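Trummer Opens Treltport Workshop to the Public for Robot Handling Demonstrations

TRELTPORT – Trummer will hold an open day at its Treltport workshop in June, giving residents, students and local employers a chance to watch two-armed robots handle ordinary household goods. Admission is free. Doors open at 10 a.m. and close at 4 p.m.

The open day follows a preview visit this spring, when 50 guests from schools and businesses in the Jorkotness area toured the building and watched the company's Flulura handling program at work. Trummer decided to repeat the visit on a larger scale after requests from people who could not get a place on the first tour.

Flulura is Trummer's program for teaching robots with human-style hands to pick up, move and put down small items of different shapes. The work is done at tables set with things most people have at home, such as packaged snacks, toothbrushes, teapots and phones. Items are changed and rearranged between runs so that the robot does not meet the same layout each time.

Small boxes are among the first items visitors will see handled. A light box can tip or slide when a finger touches it in the wrong place, and staff will explain how the fingers are positioned before the hand closes.

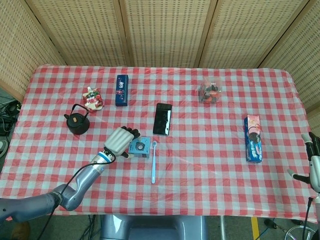
Guests at the preview were asked for their comments, and several said they had expected the robots to move faster. One wrote that the slow pace made it easier to follow what the hand was doing, and asked that the June program leave more time for questions between runs. Trummer has lengthened the breaks as a result.

Demonstrations will run on the hour, with the last one starting at 3 p.m. Each will include a short introduction, several handling runs and a question period with the people who operate the equipment. Not every run ends in a clean pick. Missed grasps will be left in the demonstration, and staff will talk through what they change before the next attempt.

The Treltport workshop covers 800 square meters and houses the Flulura work areas, a parts room and a small machine shop. Visitors may walk through the machine shop on their own between demonstrations. The parts room will be open by guided tour only, at 11 a.m. and 2 p.m.

Students interested in technical work can speak with staff at a table near the main entrance. Trummer expects to offer 3 paid summer placements in the workshop this year and will have application forms on hand. No previous experience with robots is required.

Visitors should wear closed-toe shoes and stay behind the marked lines while the robots are running. Children under 12 must be accompanied by an adult. The building is on one level and has step-free access from the parking lot. Bags larger than a backpack must be left at the front desk.

Places at each demonstration are limited and will be given out at the front desk on arrival. School groups should contact the Trummer front office ahead of time – the morning sessions are best suited to larger groups.

Media who wish to film or take photographs are asked to check in by 9:30 a.m.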